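4.2 Choosing a release point over a dark container

Packing tasks look easy until the container is black inside. Our planner needs two things before it lets go of an item: the height of the container floor, and a clear column of space from the gripper down to that floor. With a pale tray both come straight out of the depth image. With a black case the depth image has holes exactly where we need numbers, and the floor, the inner walls and the shadow between them all end up as one patch of missing data.

Earlier versions of Jorkeo, our planning layer, filled those holes by smoothing inward from the nearest valid pixels. The result was a shallow bowl that didn't exist. The arm would stop too high, release early, and light items would tip on the way down. We spent most of May trying to tune our way out of this before giving up on smoothing altogether, and we're very glad we did!

The current version treats the container as a shape to be fitted. The rim is nearly always visible, even on a black case, as it stands out against the tabletop. Jorkeo traces the outer edge of the container in the colour image, fits a rounded rectangle to it, and takes the height of the rim from whatever depth readings survive along that edge. The floor height then comes from the container record, which the operator enters once. Pixels inside the rim with no depth are marked as unknown, and the planner is allowed to pass through unknown space only if it lies above the recorded floor and inside the fitted walls. 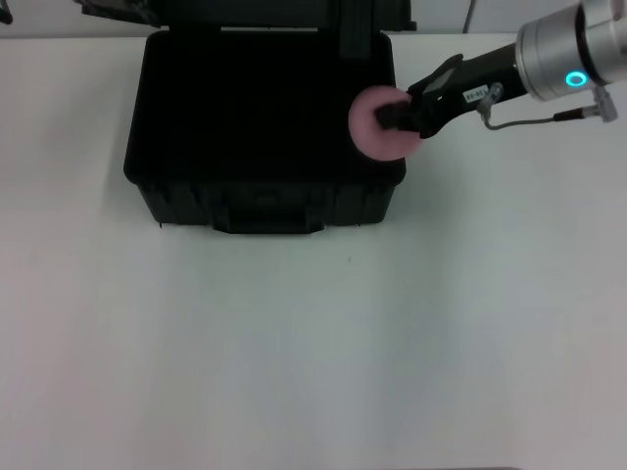
Figure 4. Placing a pink foam disc into an open black case.

The lid needs its own treatment. An open lid rises well above the rim and, seen from the head camera, can merge with the dark interior into a single region. We split the two by looking for the hinge line, which is assumed to be the straight side of the container farthest from the robot base camera. Everything past that line is turned into a solid wall for collision checking – crude, but it has held up very well. The lid wall also rules out approach angles that would swing the wrist over the back of the container, so most of the plans that survive come in from one side with the gripper tilted.

Soft items brought a second problem that we enjoyed a great deal more. A foam disc held by its edge hangs below the fingertips, and how far it hangs depends on where it was pinched. Jorkeo therefore measures the held item again after every grasp, using the colour mask from Kuster, our segmentation module, and grows the collision shape of the gripper to match. The release point is then shifted sideways until the grown shape clears all four fitted walls by at least 10 mm. If no such point exists, the arm backs off and asks for a new grasp.

We tested the full pipeline on 1,000 placements, all logged with the Clandport recorder. Of these, 78 ended in a request for a new grasp, nearly all of them with the widest items. Planning time barely changed compared with the smoothing version, as fitting the rim is cheap and only has to be repeated when the container moves. The container records, the rim fitting code and the settings used here are those of the build tagged 6/1/19.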